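Bench Technician, Handling Cell Changeover (two posts)
Planness, Returns and Repacking Department
Posted: Aug 15, 2023
Reference: 740

Planness sorts, checks and repacks returned household goods for online shops. Until now every item has been lifted, turned and placed by hand. From October, part of the bench work on the Dulteo line will pass to a two-finger arm, and the jobs on that line will change. We are recruiting two bench technicians to work on the changeover and to stay with the line afterwards.

Existing packers on the line keep their grade and hours. They have been offered first refusal on both posts, and applications from other departments are welcome on the same terms as applications from outside.

What changes on the line

At present a packer picks up a tinted plastic box, checks the walls and corners for cracks, and sets it down square for labelling. Once the cell is in use, the arm will do the lifting and setting down. The packer will decide what goes to the arm, deal with whatever it cannot hold, and sign off the finished tray. There will be less lifting and more checking. There will also be more recording, and applicants should be comfortable with this.

Grip paths are taught by hand first. A technician holds a gripper of the same pattern as the one on the arm and carries out the task at a table, at working speed, while the movement is recorded. The fingers are plain black blocks with a flat inner face. Most of the first months will be spent on this work.

Main duties

1. Carry out hand-held gripper runs on the items listed for the week, following the run sheet.

2. Bring the open fingers up to the item without knocking it. Tinted, see-through panels are the main difficulty, as the table grain shows through them and the edge is easy to misjudge.

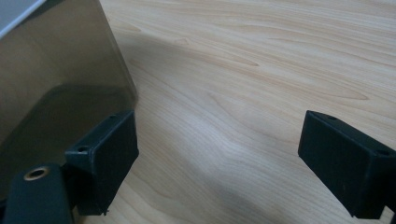

3. Log each run as good, doubtful or spoiled, and give the cause where it is known.

4. Inspect finger blocks at the start and end of each shift. Report worn edges, loose screws and any movement in the inserts. Do not carry on with a damaged finger.

5. Take items the arm has refused, finish them by hand and record the reason.

6. Show packers how to stop, clear and restart the cell, and pass their comments to the line engineer in writing.

Approach work on boxes

New starters are trained on approach work before anything else. One finger goes close to the wall of the box and the other stays clear until the angle is right. The box must not be pushed along the table. Training is done on the same type of pale wooden tabletop as the runs themselves, with the usual room lighting, so shadows across the work are to be expected and should not be corrected with extra lamps.
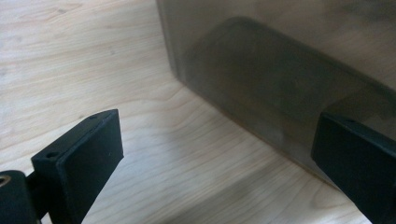
Approach to a tinted box: right finger against the lower part of the wall, left finger standing clear.

Hours and pay

Both posts are permanent, 39 hours a week, days only. Gripper runs are limited to 90 minutes at a stretch, followed by other duties. Pay is at bench technician grade, one step above packer. The probation period is 5 months and includes the training described above.

What we ask for

Steady hands and good close eyesight, with glasses if needed.
Experience of repetitive bench work, such as packing, assembly or inspection.
Clear written notes in English.
Willingness to repeat a run when the log calls for it.

Knowledge of robots or programming is not required. The arm and its software are looked after by Marchand, our maintenance contractor, and technicians are not expected to alter settings.

Recordings

Runs record the table, the item and the fingers. They are used to teach the arm and to settle queries about a spoiled run. They are not used to measure the speed of individual staff. This point has been agreed in writing with staff representatives, and a copy is available on request.

How to apply

Send a short letter and a work history to the Personnel Office, Planness, Brornico Site, quoting the reference above. State whether you are a current employee. Shortlisted applicants will be asked to attend a paid half-day at the bench, with a short interview afterwards. Please tell us in advance if you need a different table height or a left-handed grip.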